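## 4. El mantel, el plástico y la placa del centro

Si ya tienes la mesa redonda montada (modelo Wandmont o cualquiera parecido, no soy maniática), toca vestirla. Yo lo he hecho mal tantas veces que al final me lo apunté todo, y de esas notas sale este apartado.

1. Apaga la placa y espera a que se enfríe. La mía tarda 13 minutos después de un guiso largo – la tuya igual menos.
2. Pasa un paño por el cerco metálico, que ahí se mete la grasa.
3. Extiende el mantel acolchado con el hueco en el centro y ve tirando de los lados poco a poco, dando la vuelta a la mesa. ¡Sin prisas!
4. Coloca encima el plástico transparente. Si viene enrollado, déjalo antes una noche estirado en el suelo.
5. Alisa desde la placa hacia fuera con la mano plana.

**Nota:** el rollo de plástico Usteo pesa unos 700 gramos y viene con un olor fuertecillo que se va ventilando.

El paño que uso para todo esto es uno claro y fino, de los que se retuercen bien. Lo cojo por las dos puntas, lo escurro en el fregadero y luego ya voy a la mesa.

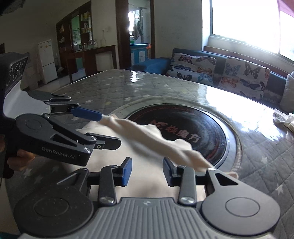

*Ans Boersma*

Con el mantel gris de estrellitas las migas se ven poco, pero el plástico brilla con la luz de la ventana y ahí canta cualquier cerco de vaso (a mí me pone de los nervios). Así que, para el repaso diario:

6. Dobla el paño en cuatro y limpia en círculos, empezando por el borde de la mesa.
7. Sécalo enseguida con otro paño, blanco si tienes, y no lo dejes luego hecho una bola encima, como hago yo.
8. Levanta el plástico una vez al mes y sacude el mantel.

**Precaución:** ni el mantel ni el plástico deben montar sobre la placa. Antes de encenderla, repasa todo el cerco con el dedo y retira también los paños que hayan quedado cerca.

**Precaución:** nada de estropajo sobre las letras rojas de la placa. Agua tibia, jabón suave y ya está.

Para lavar el mantel, mira el apartado 6.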